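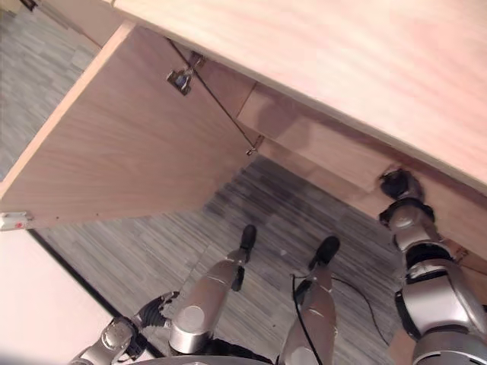
Cabinet door under worktable won't stay shut, upper hinge side has a gap

Posted in: Furniture and Fixtures
Asked by jorkville_annex
August 28, 2024

We have a big light wood worktable with a cabinet built in under the top. The door is a flat panel in the same pale wood. It hangs on two silver metal hinges that are not the same size. One is a boxy thing with a round part and a dark hole in the middle, and the other is a thin bracket further along the same edge. There is also a small white plastic latch with a bit of red on it that sticks out at the edge of the door.

The table came from a Nuvlow clearance in February and it was already put together, so I have no instructions and no bag of spare parts. For the first few months it was fine. Now the door closes but does not stay closed. It drifts open a few inches by itself and then if anybody bumps the table it swings all the way. I have walked into it twice.

What I have tried so far:

Tightened every screw I could get to with a regular Phillips screwdriver. Two of them in the smaller hinge just keep turning and never get tight.

Pushed the latch in and out with my thumb. It moves, but I don't know if it is supposed to move that much.

Folded up cardboard and wedged it in the top of the door. This works until someone needs something out of the cabinet.

The room has gray striped carpet and I am fairly sure the floor under it is not level, if that matters. The table is too heavy for me to move alone. I would like to fix this without taking the top off. Do I need new hinges, a new latch, or both? And if I need hinges, do they have to match?

Thanks.

3 answers

wickramasinghe_repairs

Start with the two screws that keep spinning, before you buy anything. The holes are stripped. While those are loose the door sags a little every time it is used, and once it sags the latch no longer lines up with whatever it is meant to catch on. You can have a perfectly good latch and good hinges and still get a door that drifts open.

To fix stripped holes:

Get somebody to hold the door, or put a stack of books under the free end so the weight is off the hinges. Don't skip this. If you pull the screws with the door hanging, the other hinge takes the whole load and you may tear that one out too.

Take out the two bad screws. Leave the other hinge alone for now.

Dip wooden toothpicks in ordinary wood glue and push them into each hole until no more will fit. Usually 3 or 4 per hole. Snap them off flush, or cut them with a utility knife.

Wait overnight. People try it after an hour and then the screws just push the toothpicks around.

Put the same screws back in by hand, not with a drill. Stop when they are snug.

Then open and close the door slowly and look at the gap along the hinge edge. It should be the same width the whole way. If it is wider at one end, look for adjusting screws on the boxy hinge. A lot of hinges of that general kind have one screw that shifts the door sideways and another that moves it in or out. Give it a quarter turn, close the door, look again. If yours has no adjusting screws, you can loosen the mounting screws slightly, shift the door by hand and tighten again — fiddly but it works.

As for matching, the hinges don't have to look the same. They do have to swing around the same line. If someone replaced one at some point with whatever they had on hand, the two could be fighting each other. You would feel this as a stiff spot partway through the swing. If you feel that, replace both as a pair. Unscrew one and take it to the store with you, and measure between the screw holes, because that is the measurement that matters.

The floor could be part of it too. Set a level on the tabletop in both directions. If the table leans toward the door opening, the door will want to swing out no matter what. A thin shim under the low feet would help, but on carpet it tends to sink, so use something wide and stiff like a piece of hardboard. You will want a second person to lift the table while you slide it in.

plainoak74

just get a magnet catch. couple of dollars. screw the magnet part inside the cabinet and the metal plate on the door, done. I put them on all my cabinets and never think about it. the plastic ones always wear out anyway

third_shelf_down

The magnet will hold it for a while, but do the hinge screws first like the first answer says. I added a magnet catch to a sagging door and the pull needed to open it finished off the loose hinge.

On the latch, you didn't say which kind it is. There are plastic push latches where you press the door and it pops open, and there are ones that simply catch on a strike. With a push latch, the little plunger moving in and out under your thumb is normal. It should click and stay in on one press, then come out on the next. If it slides with no click at all, the inside is broken and you replace the whole thing. They can't be repaired as far as I know.

If it is the other kind, look inside the cabinet frame for the part it is supposed to hit. Rub some pencil or chalk on the end of the latch, close the door, and see where the mark ends up. If the mark is off to one side, you have an alignment problem and the latch is probably fine. If there is no mark, it isn't reaching. Mine wasn't reaching, and I glued a thin piece of wood behind the strike to bring it forward.

I bought my replacement latches from Lustis in a bag of 8, which was more than I needed, but they didn't sell singles. Check the screw spacing before you order. The ones I got were slightly narrower than the old ones and I had to drill new holes.

Also take the cardboard out when you are done testing. Wedging the top of a door puts sideways pressure on the hinges, and that could be how the screws got loose.

Comments

jorkville_annex: Did the toothpicks last night and put the screws in this morning. They are tight now. The door still comes open but only an inch or so. The latch doesn't click, it just slides. I will measure it and order one.

wickramasinghe_repairs: Good. Check the gap again before you put the new latch on. If you move the door afterward you will be lining the latch up twice.

jorkville_annex: The gap is a little wider at the boxy hinge end. There is a screw on it I hadn't noticed. Will try a quarter turn tonight when someone can hold the flashlight.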